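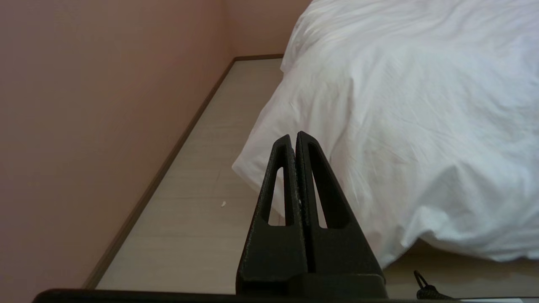 Nillero V-Finger Gripper Kit

The Nillero is a two-finger parallel gripper sold as a kit, with a small wrist camera bracket and a pair of fingers in black. We stock it, and we have tried it against the Firunus we also carry, mostly on bedrooms and laundry, which is where buyers tell us they want a home arm to work. The maker's page calls the fingers "adaptive." We'd be careful with that word. Each finger is a tall wedge with one long pointed cutout through it and no cross ribs. From the wrist camera you can see a sliver of floor through the left one and a strip of floor and duvet edge through the right, so the openings do help the view a little. Even so, with the fingers closed they cover the middle of the picture, and that is the part you care about when going after the edge of a white duvet. Check your cable routing too, as a loop standing up beside the base of the right finger ends up in view.

What we think of it

Grip on thick bedding is fair. On thin sheets it pinched one layer when we wanted one layer, most of the time, and then it would pick up two for no reason we could find. The Firunus did better on sheets and worse on anything puffy.

The finish is grainy. The maker says this adds friction. Maybe so, but we taped over the inner faces for one Saturday of trials and couldn't tell the difference.

Nillero rates the fingers for 1000 cycles before inspection. We haven't run a pair that long and won't repeat the claim as ours. One of our pairs was replaced well before that -- it had taken a spread at the tip after hitting a bed rail.

Very small items on the floor are a weak spot. The tips are blunt. If your task list includes lint or paper scraps, buy something else.

In the box

Gripper body and base bar
2 fingers, black
Camera bracket (camera not included)
Cable, 3 feet
Screws

Works with

Lanora controller, firmware 23 or later. The Arruda controller will open and close it but does not report finger position -- ask us before ordering if you need that.

Returns accepted on unopened kits only. Spare fingers are sold in pairs.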